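Flokalach Shared Workshop Forum > Builds > Arm and Gripper

Cup handling on the Edis arm: request for comment

bench_steward
Posted August 11, 2025

Members are advised that the Edis arm has been mounted at the white table and is open for supervised use. The present task is the separation of a single cup from a nested stack. The arm is fitted with the black ribbed fingers and a wrist camera. Total outlay to date is 2,495 dollars, charged to the shared build fund.

Comments on the approach path are requested before the September review.

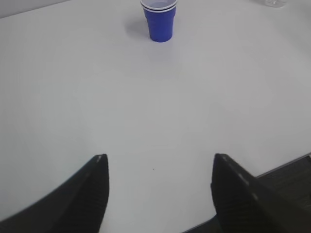 Wrist camera view, fingers open, blue cup stack ahead.

wasach_member
The alignment is acceptable for a first approach. I would recommend a lower closing force. Thin plastic cups deform readily, and a deformed cup will bind in the stack.

gounder_shop
I must respectfully disagree with the previous poster. At the Gounder shop we logged 200 cycles on a similar task, and reduced force led to slipping at the rim. The ribbing on the fingers should be put to use. The approach height requires attention first.

wasach_member
Were those cycles run with the same cups? Wall thickness varies a good deal between suppliers.

gounder_shop
They were not. The point is conceded in part. My objection to the lower force stands.

tolerance_desk
The clear item to the right of the stack should be moved before any wide sweep is programmed. The shop rules require a clear work area.

bench_steward
The remarks are noted. Both force settings will be entered in the log under separate headings, and the clear item will be removed before the next run. Members wishing to reserve the arm should use the sign-up sheet.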